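Shop Floor Practice, Unit 2
Handout 4: Shelves, and what we do to them
Oct 4, 2020

Bring this sheet to the practical. Last year's group left theirs on the bus, and then asked me what facing up meant while standing in front of a bay that badly needed it.

1. Terms

Bay: one section of shelving between two uprights.
Upright: the vertical post with the slots in it. The slots take the brackets. They also take fingers, so mind yours.
Facing: one product's width of shelf front, as the customer meets it. Two boxes side by side are two facings. Two boxes one behind the other are one facing and some stock.
Facing up: pulling stock forward to the shelf edge and turning the labels out.
Planogram: the drawing that says what goes where. Head office draws it for a shop that has no pillars, no draughty door and no customers.

2. Boxed snacks

Boxes are the kindest thing you will ever be asked to stack. They have corners. They stand up. Students who go on to bagged crisps remember their box weeks fondly.

Keep flavours together within a brand. Where a brand uses one colour per flavour, you can sort most of a bay from across the aisle, but read the words before you commit. The Brella fruit bars in the training store come in two reds that differ only under decent light, and we do not have decent light.

Same flavour behind same flavour. A peanut product hidden behind something else is a nuisance to the person who wants it and a good deal worse for the person who must avoid it.

Oldest date to the front. Check every box, including the ones that "only came in this morning". Delivery 2581 in March came in that morning too, and had been sitting in the Soomro depot since well before Christmas.

3. Working order

Clear one shelf at a time. If you clear the whole bay you will run out of floor, then patience.
Wipe the board. Wood marks, so use a damp cloth and no spray.
Check the brackets are seated before you load anything.
Build from the left, front row first, then fill behind, leaving the newer dates at the back.
Step away and look. Come back and fix it.
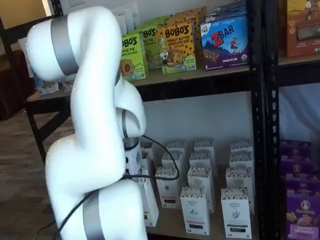 Allow some 15 minutes a shelf to begin with. It drops quickly with practice, and then stops dropping, usually at the point where you start talking.

4. Marking

The practical lasts 60 minutes and is done in pairs on the Skorholm bays. The pass mark is 68, which I did not choose. Marks come off for mixed flavours, labels turned away, and dates in the wrong order. Nothing comes off for a slightly crooked row, though I will straighten it while you watch.

Reading before next time: the Brakeck shelving guide, the part on load limits. It is dull -- read it anyway, and bring the bracket diagram with the parts labelled.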